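Bahnplanung beim Griff in die Kiste: Kollisionsmodell der Behälterwand und der Kabelführung
Forum Robotiksoftware › Planung und Regelung › Greifplanung
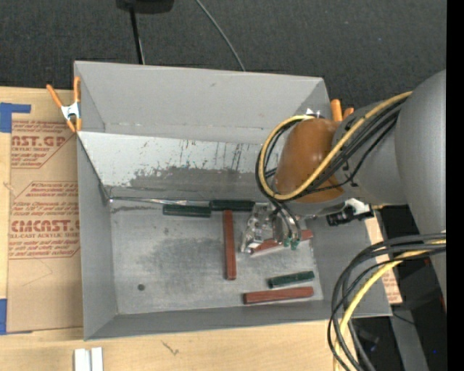
Beitrag 1
R_Majumder
31. Januar 2026

Sehr geehrte Mitglieder,

im Projekt Dulham vereinzeln wir längliche Quader aus einem grauen Behälter. Der Planer verwirft derzeit einen erheblichen Teil der Greifposen für Teile nahe der rechten vorderen Ecke. Von 787 abgetasteten Kandidaten wurden im letzten Protokoll 439 wegen Kollision mit der Behälterwand oder dem Kabelpaket zurückgewiesen. Das Kabelpaket ist als starre Hülle um das Handgelenk modelliert, der Behälter als Quader mit senkrechten Wänden. Um Hinweise zur Modellierung wird gebeten.

Rafsan Majumder

Beitrag 2
planung_dalsgaard

Die linke Seitenwand verläuft nach innen geneigt zum Boden. Ein Modell mit senkrechten Wänden ist dort zu optimistisch. Wir empfehlen ein vermessenes Netz des Behälters und einen Sicherheitsabstand von 3 mm. Die Hülle für die Kabel sollte unverändert bleiben.

Beitrag 3
dillthorpe_sw

Dem letzten Punkt ist zu widersprechen. Die Kabel laufen in einem weiten Bogen um die Abdeckung oberhalb des Greifers. Eine starre Hülle, die diesen Bogen vollständig einschließt, sperrt nahezu jede schräge Annäherung. Wir verwenden mehrere Kapseln, deren Lage aus dem Winkel der Handachse berechnet wird.

Beitrag 4
planung_dalsgaard

Diese Lösung setzt voraus, dass sich die Kabel reproduzierbar legen. Ohne feste Führung halte ich das für nicht vertretbar — ein hängengebliebenes Kabel verursacht mehr Stillstand als eine verworfene Pose.

Beitrag 5
dristow_vision

Zur Wahrnehmung eine Ergänzung: Der abgeriebene Metallboden ist ungleichmäßig dunkel, und die dunkelgrünen Quader heben sich davon weniger ab als die rotbraunen. Eine Segmentierung allein nach Helligkeit ist nicht ausreichend. Wird die Lageschätzung mit Tiefendaten gestützt?

Beitrag 6
R_Majumder

Tiefendaten werden verwendet, allerdings ohne Gewichtung nach Reflexion. Das Behältermodell wird durch ein vermessenes Netz ersetzt. Die Kapseln prüfen wir zunächst in der Simulation mit 500 Planungsanfragen; an der Anlage bleibt die starre Hülle bis dahin aktiv.

Beitrag 7
dillthorpe_sw

Bitte protokollieren Sie Wand- und Kabelkollisionen getrennt. Aus der Summe lässt sich der Anteil der Hülle nicht ableiten.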